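Search this site
Type a word and press enter

Why Does My App Want Me to Watch Just One More?

November
By the Semwood Kids' Desk
222 shares | 7 comments

Okay, I have a confession. Last night I sat down to watch one video of a goat on a trampoline. One! When I looked up, my tea was cold and I'd seen goats, otters, a man who makes tiny pancakes, and somebody's whole trip to the dentist. So today I want to talk about the thing that picks what you see next. It's called a feed, and there's a set of rules working away behind it.

Grown-ups call those rules an algorithm (say it like this: AL-go-rith-um). It's a long word for a list of steps. A recipe is a bit like one. So is the way you tie your shoes, if you do it the same way every time. A computer can follow its steps super fast, and it doesn't get bored or hungry or need the bathroom.

Let's make up an app to play with. I'm calling mine Pelau, and on Pelau people post short videos. Say there are 1,000 new videos waiting this morning. You can't watch 1,000 videos before school! So Pelau has to choose which ones go at the top.

How would you choose? You could put the newest ones first, and lots of apps used to do it that way. But Pelau wants you to stay a while, so it tries to guess what you'll like. And to guess, it needs clues.

So what's a clue? A heart you tapped is one. So is a video you sent to your cousin. But here's the sneaky part — you can leave clues without tapping anything at all. If you watch a cooking video right to the end, that's a clue. If you swipe away after a second, that's a clue too. Even stopping to stare at something weird can count, and you might not have liked it one bit!

Now the app does some math. Imagine every video gets points. Maybe it gets 7 points if it's about frogs and you always finish the frog videos. Maybe it loses a few if it's about cars and you always skip those. The videos with the most points float up to the top, a bit like the marshmallows in hot chocolate. Real apps use way more clues than that, and they don't tell us all of them, but that's the main idea.

The app doesn't know you the way a friend does. It doesn't know you have a spelling test, or that you're sleepy, or that you only watched all those shark videos for a school project. It just sees shark, shark, shark and thinks, well, better get this kid some more sharks! I looked up how to fix a dripping faucet once and got faucets for weeks.

Another thing to know about is ads. Lots of these apps are free, so you don't pay with money. Companies pay the app to show you stuff in between the videos. Let's say a sneaker shop called Brallengate wants kids' families to buy its shoes. It can pay Pelau to slip its video into the feed, and the more time people spend scrolling, the more ads they see. Look for a little word like "Ad" or "Sponsored." It's usually small, and sometimes it's in gray, so you have to hunt a bit.

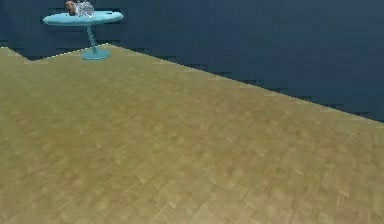
You can be a bit sneaky back, too. If a video isn't for you, many apps have a button that says "Not interested." Press it! You can also go looking for things on purpose, by typing what you want in the search bar, so you're the one choosing. And ask a grown-up to help you find the switch for autoplay. That's the setting that starts the next video before you've even decided if you want it. I turned mine off and now there's a tiny gap between videos, just long enough for me to remember my tea.

What about numbers, like when a video has 500 hearts and yours (or your big sister's) has two? Remember the points. A video might get lots of hearts just from being shown to lots of people. Another one could be wonderful and hardly get shown. So hearts don't tell you if something is good, or true, or kind.

One more thing! Most of these apps have an age rule, and plenty of them say you need to be a teenager before you can have your own account. If you're younger than that, watch with a grown-up you trust, and if something in the feed scares you or makes your tummy feel funny, show them. You won't have done anything wrong. You didn't pick it.

If you want to try this out with no screen at all, get a pile of your books and give each one points for things you like. Dragons, jokes, maps, whatever you want. Put the highest score on top. Then pick a book from the very bottom and read that one tonight.

Comments (7)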